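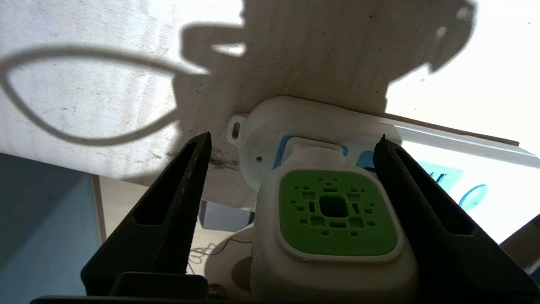

24 June 2019. Acoustic comfort survey, Løken reading room, second visit. The purpose of the visit was to establish whether the low hum reported by readers originates in the ventilation or in the street. Background level was logged at both ends of the room with the windows closed. Small housings of the white plastic kind, with a bright green perforated panel and a larger dark opening in the middle, are to be entered on the plan as "grille, type unconfirmed" until their use is known; holes of that pattern may belong to a vent or to a speaker, and the two are treated differently in the calculation.

Results. The hum is strongest at 100 Hz and is present at both positions. It does not change with traffic. J. Bråten checked the Jeltau duct drawings and found 2 branches not shown on the set issued to us – the revised sheet is 172, not 639 as marked in the folder. Please correct the index.

Reverberation was not measured, as the shelving on the north side is still to be moved.

Outstanding: written confirmation of fan running hours from Folke Rønning; loan of the second meter from the Janville office; a repeat of the evening readings in October, when the heating is in use. The calibration sheet is filed with the Pliltow papers.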